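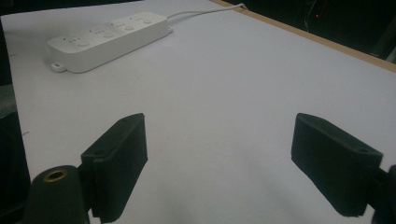 Book Collecting > Auctions and Prices > Signed limited or trade first?

papertrail_39
Oct 22, 2022
Just back from the Vadcombe sale and still buzzing! I went in for one lot, the signed limited of the Harahap river poems (710 copies, blue cloth, slipcase), and got it for $638 with the premium on top. The slipcase has a split along one joint but the book itself is so crisp - I don't think the poems past page ten had ever been opened. Did I do OK?

dustjacketdan
You did great. The last one I saw was at Dutberg, and it made $900 with a faded spine. I'd have bid against you if I'd known it was coming up!

foxed_and_happy
Lovely book, but I'm going to disagree a little. The limited came out in the spring and the trade edition not until October, so people call the limited the true first. Fine. But 710 copies is a lot for poetry, and most of them went straight onto a shelf and stayed there. Try finding the trade issue in a jacket that isn't chipped to bits. That's the hard one.

papertrail_39
Ooh, I didn't know that about the jackets. Is it the paper?
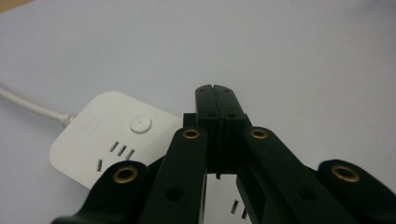 foxed_and_happy: Yes, thin uncoated stock, and it browns at the folds. I've been looking for a nice one for years and I've passed on plenty. Still think it will outrun the limited one day.

dustjacketdan
Can't agree. A signature is a signature, and he hardly signed anything after the Trilville readings. Scarce jackets are fun to hunt, but bidders at Vadcombe go for ink every time.

foxed_and_happy
Bidders at Vadcombe also paid good money for a book club copy last year, so there's that :)

papertrail_39
Ha! Well, now I want both. Does anyone have a binder they trust with a slipcase joint, or should I leave it alone?

dustjacketdan
Leave it alone! Put it in a clear wrapper and go read the poems.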